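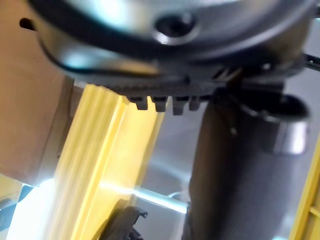

Svitlana Zakharchenko would put the collar higher and leave the rack alone, and her note came in before the rest of this page was finished. Her argument is that a collar set high on a post is easier to reach with a short key, and that most of the play people blame on the teeth comes from the clamp.

Post, collar and rack -- Urnley workshop, May 2021

This gallery covers clamp collars, posts and toothed racks as used on the bench at Urnley. Captions give the part first and the maintenance note second.

Post. Dark gray, cylindrical, matte. Wipe with a dry cloth. Do not oil the section under the collar.

Collar. Gray metal, curved band, flat lip on one side. Back the bolt off fully before moving the collar along a post. Tighten in two passes and check again after 200 cycles.

Rack. Dark gray, squared-off teeth, four of them in view below the housing. Brush between the teeth from the root outward. Grease is applied sparingly, with the excess removed the same day.

Housing. Silver-gray, curved, with a recessed round screw hole in a beveled rim. Keep solvent out of the recess. Use a driver that seats to full depth -- a worn tip marks the rim.

Cable. Thin, black, routed along the curve of the housing. Check the jacket for rubbing at each inspection and log any flat spots.

Inspection intervals: collar at 200 cycles, rack at 300, full strip-down at 1,000. The bench log stood at 951 when these notes were typed, so the next strip-down falls in June. Thulani Radebe has the torque sheet. Corrections to Anathi Cele.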